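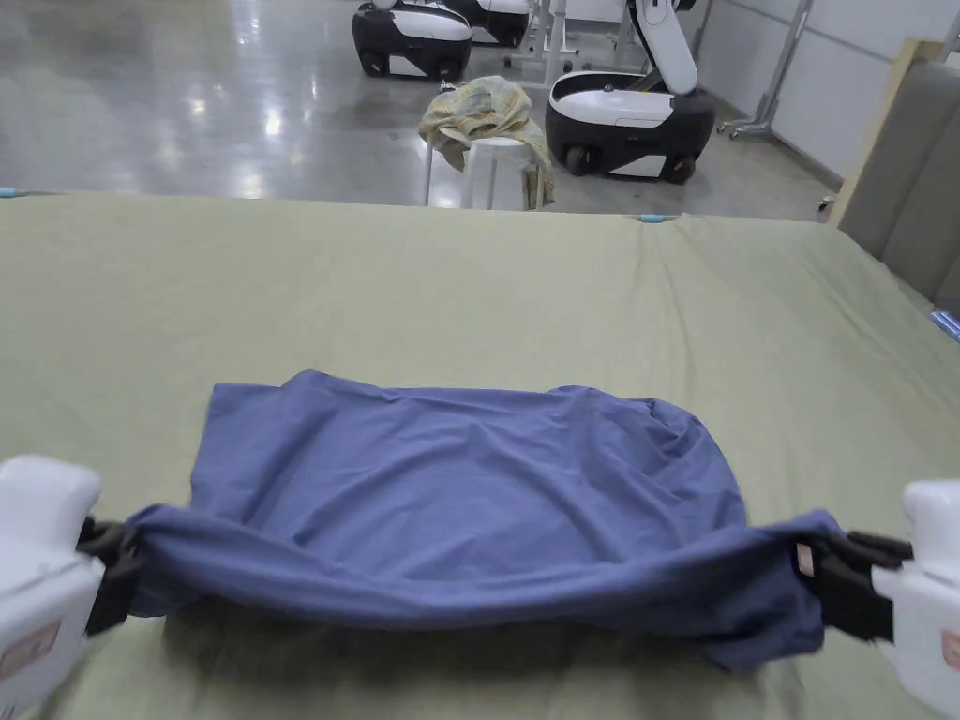 Blue cotton on the sage sheet

Tendeten Forums > Dyeing and Color > Finally got a blue I love (indigo, long)

plarum_blue
Posted 12 April 2019
So I have been at this since last May and I think I finally have a vat that behaves! I started with the little kit from the Drurnby craft fair, killed that one in a week, and moved on to a fructose vat with lime. The new one is 5 gallons and lives in the garage with a lid on it. I do short dips now, five minutes each, then a good long airing on the line before the next one. My old way was one giant half-hour soak, and everything came out streaky and rubbed off on my hands.
What I want to hear is how everybody else scours their cotton. I simmer mine with soda ash for two hours and the water comes out the color of tea, even with brand new fabric. Gross and very satisfying.

mossandmadder
Love that range of blues, periwinkle is my favorite stage and I always overshoot it. Two hours is what I do too. Old bedding from the thrift store gets it twice, there's so much fabric softener in that stuff.

vatkeeper410
Going to disagree on the scouring. I've skipped the simmer for years and just run a hot wash with a bit of soda ash, and my blues are fine. Save the gas. Short dips, yes, a thousand times yes.

plarum_blue
Fine after how many washes though? My unscoured test strips looked great for a month and then went pale along every fold.

vatkeeper410
I have a tablecloth from 2014 that gets washed constantly. Faded some, sure, it's indigo. I like it that way.

mossandmadder
Could be the water. I'm on a well up past Cortés and it's hard as rocks, so a hot wash does nothing for me. If yours is soft you might get away with it.

vatkeeper410
OK, that's fair, mine is very soft. Hadn't thought of that.

threadbare_june
New here and so excited to find this thread! Can I dye a shirt with polyester thread in the seams? And how much powder do you use? I saw one recipe that called for 200 grams and that seems like a LOT.

plarum_blue
Welcome!! Yes, but the stitching will stay whatever color it is now. I kind of like white topstitching on blue — it looks like you planned it. 200 is way too much for a first vat, read the pinned recipe and start small.

mossandmadder
Seconding the pinned recipe. It has over 3,000 views and most of the questions are answered on page one. Also rinse with a splash of vinegar at the end, it takes the lime out and the cotton goes soft again.

vatkeeper410
Vinegar, yes. See, we agree on something.

threadbare_june
Ordering the lime tonight!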